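Setting money aside for irregular bills: your questions answered

Welcome to the Esposito help pages. If you've ever opened the car registration notice and felt your stomach drop, even though it comes every single year in the same month, you're in very good company, and this page was written with you in mind. The questions below are the ones that come up most often over the phone and at the Trallitz branch counter, and we've tried to answer them the way we would if you were sitting across from us with a cuppa.
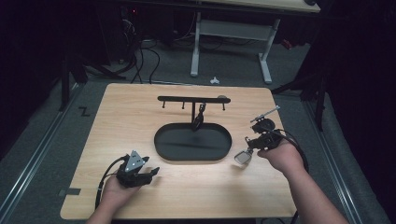
Esposito Member Education

What do you mean by an irregular bill?

Anything you know is coming but that doesn't turn up every payday. Car rego, home and contents insurance, council rates, the dentist, school uniforms, the vet, Christmas, the annual service on the hot water system. Some of them have a fixed amount and a fixed date, and some of them (tyres are a good one) only give you a general idea of when and how much. They all count. Rent, groceries and your phone plan don't, as those belong in your everyday budget and you're probably paying them out of your everyday account already.

Is this the same thing as an emergency fund?

No, although people do mix them up, and we can see why, because both are money sitting quietly in a savings account. An emergency fund is for the things you couldn't have seen coming: losing hours at work, a burst pipe, a flight home when someone is ill. Money for irregular bills already has a job. If you keep the two together, it's very easy to look at the total, feel comfortable, and then find that the insurance renewal has eaten what you thought was your safety net. We'd gently suggest keeping them apart, even if the emergency side starts out very small.

How do I work out how much to put away?

Get out last year's statements and go through them month by month. It's a dull job, we won't pretend otherwise, but you only have to do it properly once. Write down every bill that wasn't monthly, what it cost and when it landed. Add them up, then divide by the number of paydays you have in a year.

Say your rego and car insurance came to $1,142 between them. If you're paid fortnightly, you have 26 paydays, so you'd want to put away a little under $44 each time. Do the same sum for the other bills and you'll have your figure. If you're paid monthly, divide by 12 instead.

Most people find their first total a bit confronting. Please remember you were already paying it! You were paying it in lumps, or on a card, or by going without in the weeks after.

My total is more than I can afford. Is it still worth starting?

Yes, very much so. Start with whichever bill causes you the most grief and save for that one only. Once it has been paid in full from savings, you'll know the amount is manageable and you can add the next. Some members begin with $100 and a small regular transfer and don't touch anything else for the first half of the year, and that's a perfectly good way to go about it.

It's also worth ringing your insurer or your council to see whether you can pay by instalments. Do check whether instalments cost more than paying up front. With insurance they quite often do, and with rates they often don't, but it depends on who you're with.

I'm starting halfway through the year and a bill is due soon. What then?

This is the awkward part of the first year, and everybody has it. Divide the bill by the number of paydays left until it's due, not by the whole year. If the answer is too big, save what you can, pay the remainder out of your normal income, and carry on at the proper rate from the next payday. By the second time around you'll have had a full year to save and the sums become much kinder.

How does this work with a Gerneo account?

Gerneo is our online saver, and you can split it into as many as 4 pots, each with its own name and its own target. The pots all sit under one account number, so interest is worked out on the whole balance and you don't lose anything by dividing it up. To open a pot, log in, choose your Gerneo account, tap New pot and give it a name. You can add a due month as well (November, for instance, if that's when your rates come in) and the account will show you how much to put in each payday to get there.

Only 4 pots? I have far more bills than that.

We do hear this one a lot. Our advice is to group them. Car, home, health and "everything else" covers nearly all households, and you can keep the finer details in a notebook or a spreadsheet. Too many small pots can be tiring to look after, and you end up shuffling six dollars from the haircut pot to the library-fines pot on a Sunday-ish sort of afternoon when you'd much rather be outside.

If you truly would like more, you can open a second Gerneo account at no charge.
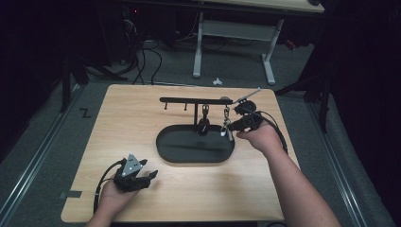 Black hanging rack and oval tray on a light wooden table.

Should the transfers be automatic?

We think so. Set them for the morning after your pay arrives, as pays are sometimes late in the day and a transfer that goes out too early can bounce. If your income moves around from week to week – casual shifts, seasonal work, running your own small business – an automatic transfer might do more harm than good. In that case try moving a set share of each pay by hand. It takes a minute, and in a lean week you can move less without having to cancel anything.

Can I pay the bill straight from the pot?

Not directly, I'm afraid. Gerneo is a savings account, so you'll need to move the money across to your everyday account first and pay from there. Transfers between your own Esposito accounts are immediate, at any hour. Transfers to another institution can take longer, so allow yourself a couple of business days before the due date.

What happens if I take money out early?

There's no penalty and you won't lose interest you have already earned. The pot will simply recalculate what you need to put in from then on. Please don't be hard on yourself about it, either. Borrowing from the car pot to fix a broken fridge is exactly what savings are good for, and it beats putting the fridge on a card. Just make a note of it so the catch-up amount doesn't come as a surprise.

What is Cloro, and do I need it?

Cloro is our reminder service. It sends a text or an email 14 days before the due date you've put in for a bill, along with the balance of the matching pot, so there's time to top it up if you need to. It's free and entirely optional. You can turn it on under Alerts, and you can turn it off again in the same place. If you don't use a smartphone, ask us at the counter and we'll set it up to go to your landline as a recorded message.

Cloro will never ask for your password and its messages never contain a link. If you get one that does, please delete it and give us a ring.

My partner and I keep our money separate. How should we do shared bills?

There are as many answers to this as there are couples, but two arrangements seem to suit most. One is a joint Gerneo account used only for shared irregular bills, with each of you paying in a fixed amount. The other is to divide the bills up, so one of you looks after everything to do with the car and the other takes the house. The second is simpler to set up, though it can drift out of balance when premiums go up, so have a look at it together once a year.

With a joint account either of you can take money out unless you ask for both signatures. Have a chat about which you'd prefer before you apply, as changing it later means a new form.

What do I do with money left over after a bill is paid?

Leave it there if the bill is likely to rise, and most of them do. If there's a decent amount left, you might move it to your emergency fund or to whichever pot is running behind. And if you'd like to spend a little of it on fish and chips by the river, we certainly won't tell anyone.

How often should I go back over my figures?

Once a year is plenty for most people, and the easiest time is when your insurance renewal arrives, because you'll have the paperwork out anyway. Do it sooner if you move house, change cars, have a baby or take on a pet. Puppies are especially good at finding gaps in a budget.

Can someone help me with the sums?

Of course. Bring your statements (paper or on your phone, we don't mind) to the Trallitz branch and we'll go through them with you. You don't need an appointment, although mornings before 11 am are quieter. We can't give personal financial advice, and if you're already behind on bills or loan repayments we'd encourage you to speak with a free financial counsellor as well. We can give you the contact details at the counter or over the phone.

Related pages: Opening a Gerneo account. Changing your Cloro alerts. Joint accounts and signing rules. Help when you're having trouble paying.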